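February 2024

Another day of moving small cubes about for a living. My school careers adviser, who wanted me in surveying, would be thrilled.

The Warnura job has reached the stage where I drive both arms at once, left hand for the left one, right hand for the right, and try to put coloured cubes inside a square of black tape on a table. I did this perfectly well at the age of two. Through a pair of Plustach controllers it is like buttering toast in ski gloves while somebody else wears your elbows. 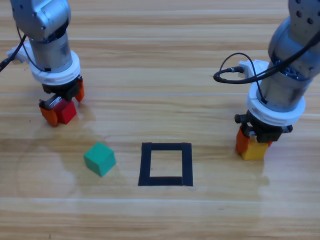
My tally by teatime was 35 runs, of which 19 were fit to keep. The rest went in the bin for dithering. Dithering is my chief fault, according to the notes from Clurkix. If I hover over a cube wondering whether to turn the wrist, the machine learns that hovering and wondering is part of the job, and then does it for ever. I find this a bit close to home. My mother could have told them where I got it from.

We have 417 good runs now, counting back to December. I had hoped that would be plenty. The new target arrived after lunch and I have decided to read it tomorrow.

Best run was just before I packed up, both hands going at once and no swearing. Worst was the one where I sneezed. I deleted it, with some regret, as I'd have liked to see an arm pick that up.

Shoulders very sore. Made beans on toast and caught myself lowering the toast on to the plate dead straight, pausing, then letting go with both hands. Bath, then bed. Must ask about a better chair.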